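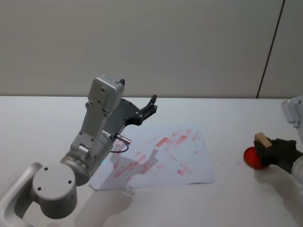

**Buying and selling / Diary**

March, evening

Back from the Povberg sale just after six. I went for the music boxes and came home with one music box and a tray of parts I hadn't meant to bid on.

The box was lot 127, listed as "Skestitz cylinder box, walnut case, plays". It does play, after a fashion. The first air runs through well enough, then there is a dead patch in the second where the comb has lost teeth. I found two missing when I had the lid up at the viewing, and the tips of a few more are worn. The catalogue said nothing about any of that. The governor screamed a bit at the start and then settled, so it will need a clean and oil before I let it run again. The case is good. The inlay on the lid has lifted at one corner and someone has pushed it down with the wrong glue, but it has all its pieces and the key escutcheon is right.

I had told myself 400 was the limit and I got it for nearly that, before the premium. With the premium on top I was over, as I always am. I must start writing the limit down with the premium already in it.

The big one was the Tilurov, the table model with the bells and drum. It went for 3,485 to a bidder on the telephone. I thought it would stop well short of that. The tune sheet was a copy and the crank didn't look like the right one to me, but two people wanted it and that was that. It makes my own box look cheap, so perhaps I should be pleased.

The parts tray was under the table with the clock keys. Winding handles, some damper wire in a twist of newspaper, a bedplate with no movement, and half a comb that might be from a Skestitz. If it is, the tooth spacing should match mine and I can have the new ones cut to it. If not, I've bought some scrap brass. I'll measure it tomorrow when the light is better.

Roadworks on the way back, so I came round by the reservoir. Soup for supper. Didn't feel like cooking.
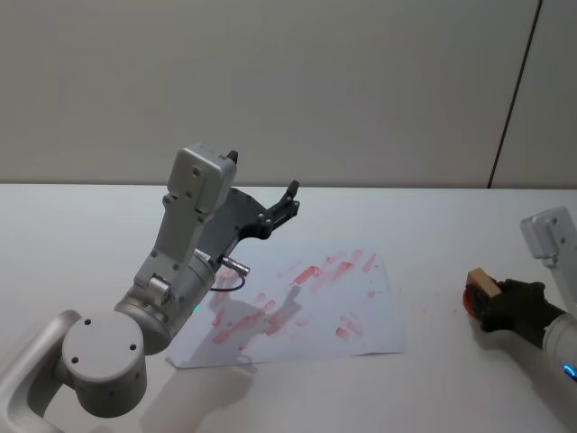
The Obura listing for the small snuff-box movement has to be done this week. It has been sitting in the drawer since the autumn and I need the money back in the pot. The last set of photographs I took was poor, all done on the dining table with the red runner under it, and the tortoiseshell came out almost black. Two people wrote to ask what colour it was. What it needs is a white tabletop with a plain light grey wall behind, as in the picture, and nothing with a pattern anywhere near it. I've got a sheet of white board that will do for the bottom and the back bedroom door is close to the right grey. One view with the lid shut, one open, one of the comb from above, one of the underside with the screws showing. Then a recording of both airs, start to finish, so there can be no argument later.

I also want to change the wording. I put "excellent for its age" last time and I don't think it tells a buyer anything. Better to say that all the teeth are there, the dampers are tired on the bass side, and there is a hairline crack by the hinge. People who know these things will ask anyway, and the ones who don't will send it back if they find the crack for themselves.

Wound the new box one half turn before bed and let it go through the first air once more. Shouldn't have, before oiling. It is a waltz, I think, and the tune sheet is too faded to say. Let the spring right down afterwards and left it on the sideboard with a cloth over it.

To get: clock oil, pegwood, hide glue, parcel tape. Ring the comb man about his prices.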